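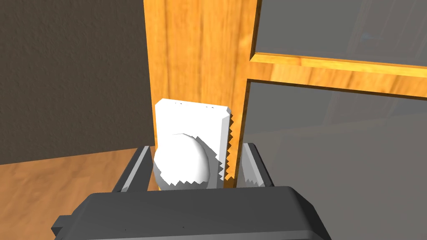 Ticket summary

Subject: Shared calendar entries missing after mailbox migration
Service: Pinum Mail and Calendar
Site: Telley, administration building
Opened: 03/05/2020
Raised by: Oriana Riquelme, Admissions Office
Assigned to: Kofi Nartey, Service Desk
Priority: Medium
Status: Closed

Description of the fault as reported

The Admissions Office uses a shared calendar named "Interviews and Visits" to book rooms and interviewers. Following the move of staff mailboxes from the old Toledo mail server to Pinum, the calendar opens as normal but a number of entries are missing. Entries made after the move are shown correctly. Repeating entries made before the move are affected most often, although some single bookings are also absent. The fault is seen by all members of the office, both in the desktop program and in the web version.

The user asked that the calendar not be emptied and loaded afresh without her agreement, as new bookings are being added daily.

Entry 1, Service Desk

The fault was confirmed using a test account with read-only rights. The permissions on the shared calendar were compared with the permissions list held for the office and no difference was found. The user was asked to provide the titles of several missing entries, together with the name of the person who first made each booking. She was also advised to keep a separate note of any new booking until further notice.

Entry 2, Oriana Riquelme

Thank you for your message. A list is attached. I have marked the bookings that we most need to recover, which are the visits arranged with outside schools. You will see that many of them were made by a colleague who left the office last year. I do not know whether that is relevant. Please note also that the entries can still be found on the printed planner for May, so we are certain that they existed before the move.

Entry 3, Service Desk

The list was checked against the final backup of the Toledo server. Every entry on the list is present in the backup. The loss therefore took place during or after the transfer.

The transfer record for the shared calendar was requested from Cisix, who carried out the migration under contract. While awaiting the record, the following checks were made:

The local copy of the calendar was removed from one desktop computer and downloaded again. No change.

The view filter was reset to show all categories. No change.

A search was made of the deleted items folder and of the recovery folder. Neither contained any of the missing entries.

Entry 4, Service Desk

The transfer record has been received. It lists 256 entries from the shared calendar as "skipped", with the reason given as "organiser not resolved". The warning did not stop the transfer and was not included in the summary sent to the Service Desk on completion.

Most of the skipped entries belong to two accounts which had been closed before the migration and so were not created on the new system. The remainder belong to an account that was renamed. In each case the transfer program could not match the organiser to a current mailbox and left the entry out.

Entry 5, Service Desk

The following method was proposed to the user and to Cisix:

1. Export the current calendar from Pinum and store the file in the office's shared folder.

2. Create a service mailbox to act as organiser for entries whose original organiser no longer has an account.

3. Add the service mailbox and the renamed account to the matching table used by the transfer program.

4. Run the transfer again for skipped entries only, with invitations and reminders switched off.

5. Compare the result with the Toledo backup before members of the office are asked to use it.

The fourth step requires particular care. If invitations are left on, outside schools will receive a fresh message for each visit, including visits that have already taken place.

Entry 6, Oriana Riquelme

I agree to the method proposed. Could the work be done outside office hours, please? We would also ask that the service mailbox be given a plain name, as it will be visible to interviewers when they open a booking. "Admissions Bookings" would be suitable.

Entry 7, Service Desk

The work was completed in the evening and took around 40 minutes. All skipped entries were transferred. The comparison with the backup showed 5 duplicates, these being bookings that the office had already typed in again by hand. The duplicates were not removed by the Service Desk, as the newer copies contain changed room details. A list has been sent to the user so that the office may decide which copy to keep.

No invitations were sent. This was confirmed from the outgoing mail log.

Entry 8, Oriana Riquelme

The calendar has been checked by two members of the office and the entries are present. We have dealt with the duplicates. The ticket may be closed.

Closing note

Cause: entries whose organiser had no matching mailbox were left out by the transfer program.
Resolution: matching table corrected and skipped entries transferred again.
Further action: Kofi Nartey to request skipped-entry records for all other shared calendars moved from Toledo. A separate ticket has been opened for this work.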